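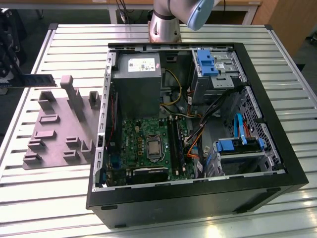
What does the robot do when the memory module does not go fully into the slot?
It stops pushing at the force limit, opens the gripper, goes back to the safe height and waits for the operator. It must never try a second time by itself.

Course Pandham, Unit 6: Failures in Insertion Tasks
Handout for the practical part

Last December we had a failure in this task, and we study it in this unit. The log of the cell shows error 931, "contact too early". The arm met resistance before the expected depth. The program at that time did not stop. It repeated the movement with the same position, and on the second attempt one retaining clip of the slot was broken. The module was also damaged and we could not use it again.

Causes we found

1. The module was gripped with a small angle. The fixture holder was worn on one side and the module did not stand straight in it.
2. The computer case had moved on the table after a cable was changed. The taught positions were not checked again.
3. The retry was written for a different task, with soft plastic parts, and somebody copied it into this program.

The second cause alone would probably give only a stopped cycle. Together with the third it gave the broken clip.

Words you need

Insertion depth: how far the part goes down after first contact.
Force limit: the value at which the arm must stop. In our cell it was set to 200 N, and this was too high for a first contact search.
Lateral offset: the error to the side, measured at the slot.

Before you start the cell

Disconnect the computer from mains power.
Check that both clips of the target slot are open.
Touch the two reference points on the case and compare them with the saved values.
Run the first cycle at 20 percent speed, with one hand near the emergency stop.
Do not reach into the case while the arm is enabled, also when it stands still.

Task for the report

Draw the force curve you expect for a good insertion and for a module with lateral offset. Mark on both curves where the program should stop. Then write in your own words why the retry was dangerous here. One page is enough. Please add the log of your own run at the end, also if there was no error.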